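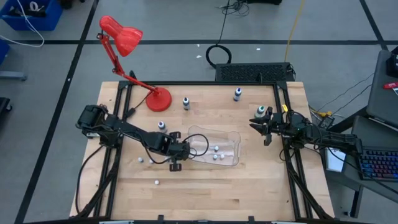

Small bottle, green cap, just above the right gripper.

Home Explore Notifications Lists Profile

Thread - Food & Kitchen

I've been making vinegar at home for a few years and people keep asking how I got started. Going to put it all in one thread so I can link to it.

I learned from a booklet put out by the Sarncombe library. It has 14 pages and most of them are on cider vinegar. The library still has copies at the front desk, or did in August.

Start with plain apple cider. Read the label and skip anything with sorbate in it. Sorbate stops the yeast and you'll be looking at a jar of sweet juice for a month.

First stage is alcohol. Cider, a little yeast, a loose lid. Mine takes 10 days in the pantry. In winter it takes longer and I leave it alone.

Second stage is the vinegar part. This one needs air. Take the lid off, put a cloth over the top and hold it down with a rubber band. Cheesecloth is too open and the fruit flies get through. Use a piece of old pillowcase.

You can start it with a splash of raw vinegar from the store. I used Droketti the first time because it was what they had. Any raw, unfiltered one will do.

A skin forms on top. That's the mother. It looks bad and it's fine. Fuzzy and blue or green is mold, and that batch goes down the drain.

Don't move the jar around. If the mother sinks, a new one grows. I've had three stacked up in one jar.

Taste it with a clean spoon after a month. If it still tastes like wine, put the cloth back and wait.

When it's sharp enough, strain it through a coffee filter and bottle it. Fill the bottles up to the neck. Air left in the bottle keeps the process going and the flavor goes flat.

Please don't use homemade vinegar for canning. The recipes count on 5% acid and you don't know what yours is. Salad dressing, beans, greens, all good.

Someone asked about pear. I did one batch with pears from the Kiden orchard stand. Milder, a bit floral, took two weeks longer. I'd do it again - but only if the pears were cheap.

Cost so far this year: two jugs of cider and a pack of yeast. I had the jars.

Next one is going to be red wine vinegar from the ends of bottles. Will add to this thread when there's something to report.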